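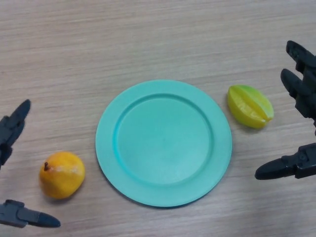
A turquoise plate on a light wooden table.

Keeping a Shared Kitchen in Good Order

When one takes on the management of a shared residence, the kitchen is seldom the first concern. Leases, heating and insurance come before it. In my second year at the Karner house in Karkport, however, most of the notes left in my mailbox dealt with the kitchen, and I resolved to set our arrangements down in writing. They are published for residents and for anyone responsible for a similar household.

The house has 21 residents and 2 kitchens. Until last September, each resident was expected to supply dishes and cookware. The cupboards were full, the shelves were labeled with names of people who had moved out long before, and new arrivals had no place to put a cup. It was agreed at the autumn house meeting that everyday dishes would be held in common and that personal items would be kept in bedrooms.

A budget of 600 dollars was approved. Shoaib Shaikh, who lives on the upper floor, obtained prices from several suppliers, and the greater part of the order was placed with Okabe, a restaurant supply store near the harbor. We purchased 42 dinner plates, two for each resident, with bowls and cups to follow as funds allowed. There was some debate over whether the plates should match. I was in favor of it and was outvoted.

The rules are brief. Dishes are to be washed, dried and returned to the cupboard by 10 p.m. Food left in the refrigerator must carry a name and a date. Pans may be left to soak for one hour. Residents who wish to host a dinner should write their name on the calendar by the door - the large kitchen seats twelve, and the small one should not be used for this purpose.

Breakages are to be reported to me, and no charge is made for the first. Replacement costs are taken from the common fund, which also pays for dish soap, sponges and trash bags.

One matter remains open. Several residents have asked for a dishwasher, and I have requested an estimate from Brurnance for the plumbing work. The pipes under the large kitchen are old, and I would not want to promise anything until they have been inspected. The estimate will be posted on the hallway board when it arrives, and comments may be left in my mailbox in the meantime.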